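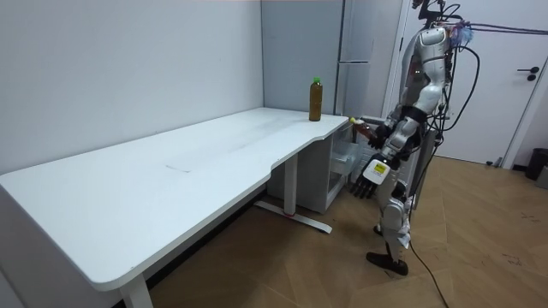 Subject: Re: [ralar-users] How many demos before the humanoid policy levels off?

Hi everyone, and thank you for such a friendly question to come back to after a long October!

Earlier, a list member at Banville wrote:
> We're training Golenix on tabletop pick and place and have 450
> demonstrations so far. Is it worth pushing on to 1,000, or does
> the curve go flat before that? Also, did you freeze the vision
> encoder?

We went to 1,000 and I'm glad we did, though maybe for a different reason than you'd expect. On the object positions we had trained on, the policy at 450 was already nearly as good as the final one (I was all set to stop there and go home early). It was the positions near the end of the desk that kept getting better, where the robot has to reach with a bent elbow and the wrist starts to run out of room. So if your test positions are all in the middle of the table, you may well see a flat line and think you're finished.

As for the encoder, we froze it for the first 2 epochs and then let everything train together. Freezing it all the way through made the grasps noticeably sloppier for us, but we only tried that with one seed, so please don't lean on it too hard.

The Reddy config is in the Ralar repo under the tabletop folder. Do write back with your curves, I'd love to see them!

Warmly,
the Ralar tabletop maintainer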